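What I Brought Home From the Robot Open Day

Posted 03/01/2019 in Kitchen Tips

I went to the Etura open day at Vandudgate expecting shiny machines, and I came home with a notebook full of kitchen tips (my family is still laughing). They had a practice kitchen running on a big screen, all simulated, and the folks at the desk were so patient with my questions!

Clear the whole counter before you start. Their practice runs begin with a bare surface and things get added one at a time. I tried it on Sunday with my bread dough, and wow, I'd been kneading in a space the size of a place mat for years.

Pick a home spot for every tool and put it back between steps. The program they call Cunen does this even if it wants the same spoon again two seconds later. I keep 4 things by my stove now and the rest live in the drawer.

Decide which way your doors swing before you carry anything hot. They spent ages on this one in the demo – open the door first, all the way, then go back for the pan. I used to do it with my elbow. Don't do it with your elbow.

Mark the places you forget. I put a dab of nail polish on the oven dial at the setting I use most, and a bit of colored tape on the shelf where the lids go.

Wipe in straight lines, far side to near side, overlapping a little each pass. Circles just push the crumbs around, and I've got the baseboards to prove it.

They're doing another open day in October and I've already asked for two spots. Bring a sweater, that hall is freezing.
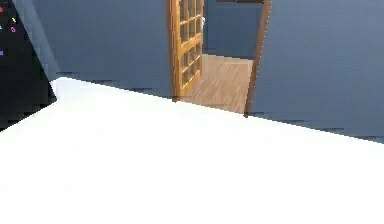 The simulated room on screen, with a bare white surface and the glass-paned door standing open.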